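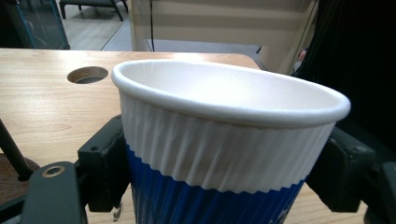
Do ribbed paper cups need a separate cardboard sleeve for hot drinks?

For coffee or tea at normal serving strength and temperature, one ribbed cup is meant to be enough. Test it at your own counter before you rely on it, using step 4 in Setting Up below.

Section 6. Cups

This section covers choosing, storing, setting out and clearing away the paper cups at the Foltutley hot drinks counter. It replaces the old cup page, which was mostly copied from a Guvar sales leaflet and repeated its claims without checking any of them. Lids are in the next section. The urn has its own booklet.

What the supplier says, and what we can stand behind

The leaflet says the pleated outer wall "keeps hands cool and drinks hot." Those are two promises, and we would treat them separately.

The first one is reasonable. The ridges hold your fingers a little way off the inner wall, and air between two layers of paper slows the heat down. It does not stop it. A cup filled with water straight off the boil will still be uncomfortable for some people, and anyone who grips hard presses the ridges flat and loses the benefit exactly where they are holding on.

The second promise we doubt. Most of the heat in an open cup leaves through the top. Svitlana Savchuk ran plain cups next to ribbed ones one morning in July and could not tell the drinks apart by the time people got around to finishing them. That was one morning with tea only, so make of it what you like. We would not pay extra on the strength of the "drinks hot" half of the sentence.

The leaflet also says "one cup suits every drink." It doesn't. See the table of drinks at the end of this section.

Before you start

You will need:
Unopened cups from the dry shelf
A clean, dry tray
A cloth that has not been used on the floor or the drip tray
A kitchen thermometer, if you are doing the heat test
A marker for dating the carton

Wash and dry your hands. Gloves are optional. A pair of gloves that has been opening cupboards and handling money is no cleaner than hands that have done the same thing, whatever the poster says.

Setting Up

1. Check the carton before you open it. Look for crushed corners, damp patches and a torn inner bag. A soft corner on the carton usually means flattened rims inside. Write the opening date on the flap.

2. Cut the inner bag straight across the top. Don't rip it down the side, or you will never close it again.

3. Take out one stack and hold it by the outside, low down. Keep fingers away from the rims. Look at the cups at both ends, then pull one from the middle. Check that the rim is round and evenly rolled, that the inside is clean, and that the ridged wrap is firmly attached at the seam.

4. Do a heat test on the first cup from each new carton. Stand it on the tray, fill it to your usual level at your usual serving temperature, and wait 2 minutes. Pick it up with a normal grip. If you want to change hands, the drink is too hot to hand out in that cup. Let the water cool a bit and try again before you go looking for sleeves.

5. Leave the test cup standing on a dry paper napkin while you do the rest. Check the napkin when you come back. A wet ring means a bad bottom seam in that cup. Test another from the same stack, and if that one leaks too, put the carton aside for return.

6. Set the cups out upside down on the tray in short stacks. Six to a stack is plenty. Tall stacks look efficient and then somebody's sleeve catches one.

7. Put the tray on the side of the counter away from the urn tap. Steam softens paper, and the pleats go first.

8. Close the bag, fold it under itself, and put the carton back on the dry shelf. Do not leave it under the sink, even "just for the morning."

Note: Cups from the same carton can stick together. Twist the bottom cup gently and pull. If you pinch the rim and yank, you will bend the lip, and a bent lip dribbles. It also won't take a lid, although it may feel as though it has.

Note: Light brown marks on the outside of a used cup are almost always drips caught in the folds. Marks on an unused cup are another matter. We have heard them explained as ink, glue, dust and "normal paper variation." Maybe. Don't serve in it.

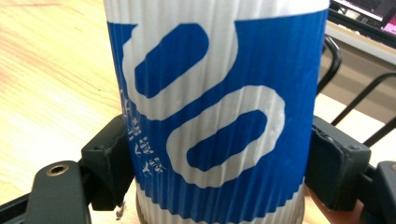

Judging the fill level

Our cups have no fill line, and the printed band should not be used as one. Yevdokiia Derkach was told by the Horobets rep that the top of the colored part was "designed as a pouring guide." It is on the outside of the cup, where you can't see it lined up with the drink while you pour. We asked for that in writing and are still waiting.

1. Put the cup on a flat surface. Don't hold it under the tap.

2. Fill until there is a finger's width between the drink and the rim. Leave more if the person takes milk, and ask first.

3. Stop the tap and wait for the last drips before moving the cup. Drips land in the ridges, run down, and end up on somebody's shirt.

4. Hand it over with the cup resting on the counter so the other person can choose their own grip.

Caution: Hot liquid. A ribbed cup can feel only warm on the outside while the drink inside is hot enough to scald. People judge by the outside of the cup, and with this type that judgment is poor. Tell them it's hot.

Caution: Do not squeeze the cup when it is full. The ridges make it feel stiffer than it is. The weak point is halfway up, and the liquid comes out over the rim toward the hand.

Caution: Do not put these cups in a microwave. The leaflet is silent on this. We take silence as a no.

About doubling up

Some people will take two cups, one inside the other, out of habit. With plain cups there was an argument for it. With ribbed cups the fit is poor - the inner cup rides high on the folds and the whole thing is top-heavy. If someone says the drink is too hot to hold, offer to top it up with cold water, or to let it stand with the lid off. If they still want two cups, give them two cups. It isn't worth a quarrel.

Storage

Keep cartons off the floor, away from the outside wall, and away from anything with a smell. Paper picks up odors quickly. Zulkifli Pillai once served an entire meeting coffee that tasted of floor polish, and the coffee got the blame for weeks.

Use the oldest carton first. The supplier gives no shelf life and, when asked, says the cups "keep indefinitely." Seams glued in a factory and left in a humid closet do not keep indefinitely. If a carton has been open through a whole summer, repeat the napkin test before using it.

Reorder on Form 714 when you open the last full carton. Do not wait until the tray is bare on the assurance of next-day delivery.

Clearing away

1. Empty leftover drinks into the sink or the slop bucket. Cups thrown away with liquid in them will leak through the bag.

2. Remove lids and put them in the lid bin.

3. Stack used cups loosely and put them in the general waste, unless your building has confirmed a paper cup collection. Confirmed means the hauler said so. A green leaf on the carton is a drawing of a leaf. Most hot cups have a lining to hold the liquid, and plenty of paper recyclers won't take them.

4. Return unused cups to the bag only if they stayed upside down on the tray and nobody handled the rims. Otherwise, keep them for pencils.

5. Wipe the tray and stand it on edge to dry.

Note: Please don't rinse the cups for reuse. The inside will look fine. The folds stay damp much longer than you'd expect and the seam lets go the next time it is filled.

Which drinks, which cups

Tea and filter coffee: ribbed cup, single. Fine.
Hot water on its own: ribbed cup, filled lower than usual. People carry this one across the room and it is the hottest thing we serve.
Soup: we don't recommend it. It stays hot longer and clings if spilled. Use the Geken soup bowls.
Cold drinks: plain cups. Ribbed ones work, but you are paying for insulation to hold lemonade.
Ice: plain cups.

Problems

Cup leaks at the base. Bad seam, or the drink has been standing in it too long. Replace the cup. Repeat step 5 of Setting Up.

Wrap slides or peels. Usually damp storage. Check the shelf before you blame the carton. If the shelf is dry, blame the carton.

Lid pops off. Try a second lid on the same cup, then the same lid on a second cup. That tells you which one is out of shape. Lids sold as "universal" have not been universal here.

Drink tastes of paper. Rinse the urn first. It's nearly always the urn.

Send corrections to Hnat Moroz, with the carton label if you still have it. Last checked 30 Jul 2018.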